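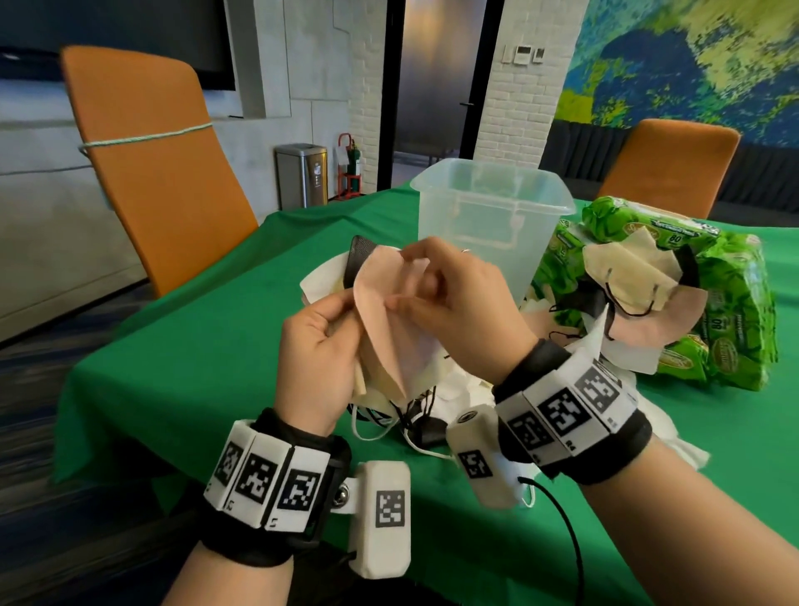
How do I sand drywall mud in one room without getting dust all over the rest of the house?

*posted by tinroof_annie, Mar 2, 2019*

**mudandtape**

Seal the doorway with plastic, tape over the vents, shut off the furnace fan while you work, and do as much of the smoothing as you can with a damp sponge. Sanding is the last little bit!

I did our whole upstairs hall this way in October and I loved it, which my family finds strange. A drywall sponge has a coarse side and a soft side. Wring it out well, go over the ridges with the coarse side in small circles, then wipe once with the soft side and leave it alone. If you keep rubbing you'll pull the mud right off the tape and have to fill it again (ask me how I know). Rinse the sponge in a bucket, never in the sink. That stuff sets up in the drain.

For the door I used a zip-up plastic curtain from Stosow. Plain sheeting with a slit works too, you just tape a second flap over the slit.
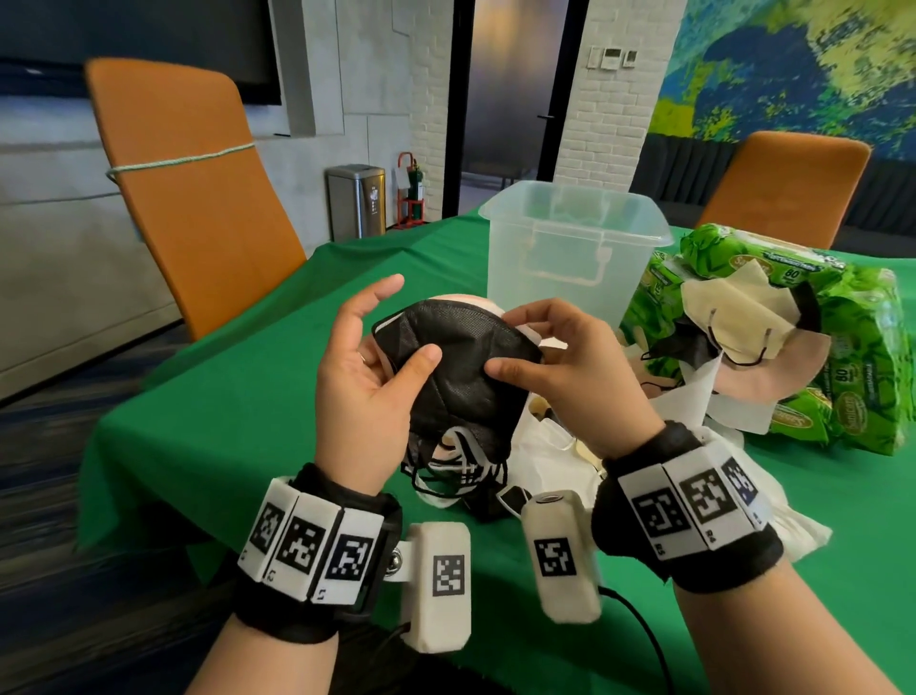

*Black fold-up mask, ear loops hanging down.*

Whatever you put on your face, read the package and check that it's rated for fine dust. Lots of them aren't, and joint compound is very fine dust.

**kuo_street_fixer**

Get a pole sander and 150 grit and go for it. Takes 30 minutes. Open a window.

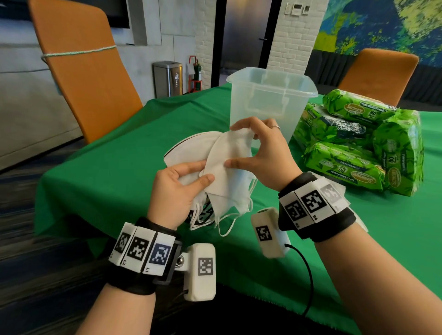
plasterpal replied that an open window is only half of it, and that a box fan set in the window blowing OUT made the biggest difference in their place. They also said to let the mud dry overnight, even the quick kind, and to hold a work light flat against the wall so the bumps throw a shadow. Such a good trick! I do it before every coat now.

**kuo_street_fixer**

OK the fan thing is fair. Still say sponges leave ripples.
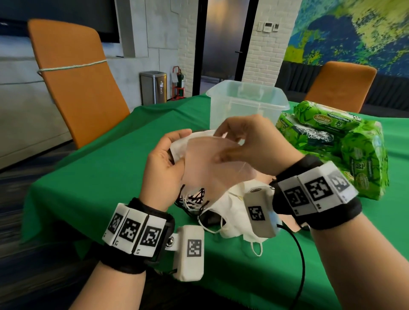

### slowcoat

Late winter is a great time for this job, so have fun with it. My two cents is to put on thinner coats with a wider knife. I went from a six inch to a twelve inch knife from Multow and my sanding time on one bedroom dropped from 55 minutes to some 15. The edges feather out practically on their own and there's hardly anything left to knock down.

For cleanup, wait an hour for things to settle, then vacuum with a fine dust bag in the machine. Don't sweep! After that wipe the walls with a barely damp cloth and let them dry before primer. The curtain comes down last, folded in on itself, and goes straight in the trash.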